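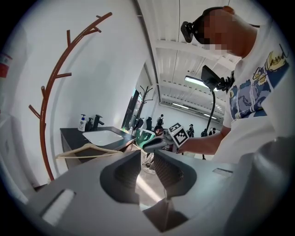 Hand-held grippers in use at Kodikara's training hall in Stikevthorpe.

Kodikara has pulled 476 hand-held grippers from use after a fault in the finger return spring left operators with pinched fingers and the company with a large batch of recordings it cannot use.

The problem came to light in April 2023 at the Stikevthorpe site, where operators wear headsets and work through household tasks with a gripper in each hand. The recordings are used to train the control software for the Sekitz robot arm.

According to a notice sent to staff, the spring can slip off its seat when the trigger is released slowly. The fingers then stay half open for a moment and snap shut without warning. Two operators were treated on site for bruised fingertips. Neither needed time off.

"The force is low, but you don't expect it, and people were reaching in to free whatever was stuck," said Nandi Mofokeng, safety lead at Kodikara. Operators have been told to put the tool down on a flat surface before touching the fingers.

The slipping spring also upset the readings. The sensor inside the body went on reporting the trigger position while the fingers were somewhere else – a mismatch that passed the automatic checks. Kodikara has set aside 2,372 recordings made with the affected tools and is going through them by hand.

Vusumuzi Venter, who runs engineering at Pridimness, the firm that supplies the grippers, said the fault was traced to a change in the molded spring seat made last August. Tools built before that change are not affected.

Pridimness has shipped 400 replacement seats, with the rest to follow. Each repaired gripper will be cycled on a test bench and recalibrated before it goes back out.

Work at Stikevthorpe is continuing with older tools on shorter shifts. Kodikara said it had not yet decided whether the recordings would be made again or dropped from the training set.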